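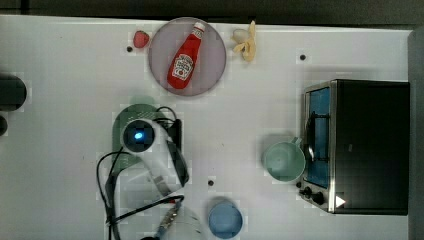
Sodora 共享工坊的测试桌：机械臂、玩具食物、杯子和一台小烤箱。

一条机械臂，一桌玩具，以及一个关于家务的老承诺
家用机器人热潮里，有人决定自己动手造一台试试。我们去看了，没有被说服

番茄酱瓶子倒在盘子上，已经躺了大半个上午。机械臂伸过去，停在瓶身上方一掌高的地方，犹豫，退回来，再伸过去。第三次它终于往下压，夹爪碰到了瓶盖，瓶子在盘子里滚了一下。然后手臂收回，摆出一副任务完成的姿势。

“它觉得自己拿到了。”Loredana Farina 说。她按下键盘上的一个键，在表格里记下一次失败，起身把瓶子摆回原来的角度。

我来 Sodora 之前，已经看过不少机器人做家务的视频。叠衣服，擦台面，往洗碗机里放盘子，配乐轻快，镜头很少超过一分钟。今年 1 月，一家叫 Falitz 的公司发布了自己的家用机械臂，宣传片里那条手臂从冰箱取出鸡蛋，打进碗里，蛋壳扔进垃圾桶，一气呵成。片尾的小字写着“部分画面经过加速”。加速多少倍，失败了多少回，旁边有没有人拿着遥控设备，片子都没说。我写信去问，收到的回信请我关注后续发布。

所以我想找一个愿意把失败也给人看的人。Sodora 在 Otlow 老城边上，是一家按月收费的共享工坊，楼下做木工和金工，楼上租给做电子和软件的人。Farina 在楼上占了一张桌子。她的本职是给电梯公司写控制程序，做机械臂用的是晚上和休假。她对我的来意没有多问，只提了一个条件：要来就待够一整天，别看半小时就走。

这个条件提得有道理。半小时里什么都可能发生，也可能刚好赶上它状态最好的那一阵。

桌子

先说说这张桌子，因为所谓“家庭环境”，在这个项目里就是它。白色桌面，机械臂装在绿色的圆底座上，白色的臂节，关节中间亮着一圈蓝光，黑色线缆绕着底座走。周围是她配齐的一套厨房：玩具草莓，剥开一半的玩具香蕉，盘子，浅绿色的马克杯，浅蓝色的杯子。烤箱是小烤箱，黑色机身，玻璃门后面的内胆是亮蓝色的。

我问她为什么用玩具。她说真香蕉放两天就黑了，训练数据里每天的香蕉都不一样，模型会糊涂。

这个回答我记在本子上，后来又看了好几遍。真香蕉每天都不一样，这恰好就是厨房里会发生的事。一个在塑料水果上学成的系统，进了一户人家，面对的是熟过头的、掰断的、套着塑料袋的、压在一堆信件底下的香蕉。Farina 对这一点看得很清楚，她的说法是先把简单的做好。可“先把简单的做好”这句话，我在这个行业里听了很多年，简单的那一步好像一直没有走完。

她的目标写在桌边的一张便条上，一共几行：瓶子放到一边，草莓放进盘子，杯子从烤箱门前挪开，开门，关门。没有鸡蛋，也没有叠衣服。按她最初的打算，这些动作去年夏天就该做完，接下来要换成真的餐具。

教它

造这条手臂的图纸叫 Bawa，由一群爱好者在网上维护，谁都可以下载。零件自己买，自己装，装错了自己拆。说明文档写得热情洋溢，第一页就许诺一个周末可以组装完毕。Farina 花了一个半月。她把其中一个关节装反过，通电以后手臂朝着墙的方向猛甩，幸好她当时站在另一侧。从那以后，她的急停按钮一直放在左手边。

组装还算是容易的部分。真正费时间的是教。现在流行的做法，是由人来操纵机械臂，把一个动作重复很多遍，同时把画面和各关节的角度录下来，再拿这些记录去训练一个模型，让它学着在看到类似画面时做出类似的动作。Farina 的硬盘里到我去的那天存着 1327 段这样的演示，每一段都是她自己坐在桌前，一手一手带着它做的。

我试着录了一段。操纵用的是另一条小一号的手臂，我动它，桌上那条跟着动。听上去很直观，可是手上感觉不到重量，也感觉不到碰撞，只能靠眼睛。我去夹那颗草莓，夹到第四下才夹稳，放进盘子时又把它弹了出去。Farina 看了一眼录下的数据，客气地删掉了。

“犹豫也会被学进去。”她说。操纵的人若在半空中停一下，模型就会在半空中停一下，有时候停下来就再也不走了。早上那几次伸出又退回，她怀疑是自己某天晚上太累时录的那一批造成的，可是究竟是哪一批，没有办法查。她删过几批，重新训练，犹豫少了，却多了一个把杯子往桌边推的毛病。

写了十几年控制程序的人，对这种事应该很难忍受。电梯在哪一层停，为什么停，每一条都要能说清。她承认不习惯。电梯的程序出了错，她可以一行一行往回找；手臂出了错，她只能再录一些，再等一夜，第二天早上看看它有没有变好。我说这听起来不太像工程。她想了想，说更像是养一样东西，然后又说这个比方她不喜欢，因为养活物好歹知道它饿了。

数字

Farina 的表格是我这次采访里最信得过的东西。每一次尝试，一行，日期，任务，物体摆放的位置，结果，备注。备注栏里多半是些短句：“夹空”“推倒杯子”“停住不动”“成功但很难看”。

最近一轮测试的任务是把浅绿色马克杯从烤箱门前拿开，放到桌子空着的地方，然后打开烤箱门。她做了 100 次，完整做成的有 32 次。

我请她解释这个成绩算好还是坏。她说跟去年比好得多。我问跟一个小孩比呢。她笑了，说没有小孩愿意开关烤箱门一百次，这是手臂唯一的优势。

把那张表按摆放位置排一下序，会看到一件更说明问题的事。成功几乎全部集中在杯子柄朝着固定方向的那些行里。把杯子转过去，让柄朝着别处，成绩就垮了。她后来补录了其他朝向的演示，情况有所好转，代价是原来的朝向偶尔也会失手。再往下翻，有一段连续的失败，备注写着“窗帘”。那几天下午她忘了拉窗帘，阳光落在白桌面上，手臂对着一块亮斑抓了又抓。

我把这一条念给她听。她说家里当然有阳光，她知道我要说什么。

我要说的其实更麻烦一些。假设她再录一倍的演示，把杯子的朝向、窗帘的开合、草莓的位置都覆盖到，成绩或许会涨到让人高兴的程度。可是对一件放在厨房里、旁边有热源、有玻璃、有小孩的机器来说，怎样的成绩才算够用？洗衣机若每三次有一次把门开着就开始进水，没有谁会把它买回家，大家也不会夸它在学习。机器人不知为什么得到了特别的宽待。一段它叠好一件衬衫的视频有人转发，后面那一篮没叠的衣服没有人问起。

Falitz 的宣传材料里没有这样一张表。Bawa 的文档里也没有，只有一个用户上传成功视频的页面，失败的视频不接受上传。我问 Farina 有没有在那里发过东西。她发过一段，拿草莓的，二十来秒，底下的留言都很热烈，有人问她什么时候能让手臂做早饭。她没有回。那段视频是当天的第九次尝试，这一点她当时没有写上去，现在想起来觉得应该写。

账

到下午，话题转到了钱。她不愿意给总数，说算出来会影响心情，但她愿意说钱是怎么花掉的。电机烧坏过，换；夹爪的垫片磨平了，换；工坊的月租照交，哪怕有的月份她只来过几个晚上。训练模型的电脑夜里一直开着，工坊老板为此单独跟她谈过电费。

还有时间。她在这件事上前后投入了大约两年。我按她自己估计的每周工时算了一下，这些时间如果直接用来收拾厨房，足够把她家那张餐桌收拾到下个十年。她说这个算法不公平，因为她家的餐桌本来就不怎么乱。

自己动手这件事有一种容易打动人的说法：大公司不肯公开的东西，爱好者可以在工坊里做出来，人人都能有一条属于自己的手臂。图纸公开，确实好。可我在 Sodora 楼上看到的是，公开的图纸到了一个有专业背景、有固定收入、没有小孩要接送的人手里，换来一条偶尔能把杯子挪开的手臂。把这个结果说成技术已经走进家庭，我觉得过分。她也没有这么说过，这么说的是给 Bawa 写首页文案的人。

Farina 对自己的动机倒是不加修饰。她母亲前几年手腕动过手术，有几个月拧不开瓶盖，端不稳锅。她那时想，要是有个东西能搭把手就好了。我问母亲现在怎么样，她说好了，拧瓶盖比她还利索，并且对这条手臂毫无兴趣。母亲来工坊看过一回，看它推倒了一只杯子，问这东西会不会洗抹布，听说不会，就下楼看人做木凳去了。

我问她，一个真正拧不开瓶盖的人今天应该买什么。她拉开抽屉，拿出一只橡胶开瓶器，说这个，几块钱。

再来一次

傍晚前她决定给我看开烤箱门，算是当天的压轴。窗帘拉好，物体归位，浅绿色的杯子摆到靠近烤箱门的地方，柄的方向她用手指调了两回。我指出她在调柄的方向。她说对，并且在备注栏里写了“柄已调”。

第一次，手臂夹住杯子，抬起，放到了桌子空着的地方。很稳，说实话挺好看。然后它转向烤箱，停住了。等了一会儿，还是停着。她按下停止。

第二次，杯子没夹起来。

第三次，杯子挪开了，夹爪勾到了门把手，门开了一条缝，又弹回去合上。她在“成功”和“失败”两栏之间移了几下光标，最后填了失败。我问她，换作拍宣传片，这一次能不能剪成成功。她说能，从门开的那一刻切走就行，后面接一个做好的吐司。

第四次做成了。门完全打开，手臂收回，蓝色的内胆露在那里。楼下正好有人在用锯，我们什么也没听见，只看见门落下去。我承认那一刻我有点高兴，甚至想鼓掌，也明白了那些视频为什么总有人转。在桌边坐了一天，看了那么多次夹空，一扇门打开就像一件大事。这恰恰是我对这一行最不放心的地方：坐在桌边的人已经太容易高兴了，而看视频的人连前面三次都没见过。

Farina 把结果填进表格，保存，没有鼓掌。她下一步打算把玩具香蕉换成两根不同颜色的，看看手臂分不分得清。真香蕉还要再等等。什么时候换，她不肯给日期，她说给过一次，错了，贴在便条上的那个日期后来被她用胶带盖住了。

我下楼时她又把瓶子摆回了盘子上。文章付印前，我写信去问杯子那一项有没有新的成绩。她回信附来了表格，一行没删，最下面几行的备注都是同一句：“停住不动”。

2026 年 7 月 28 日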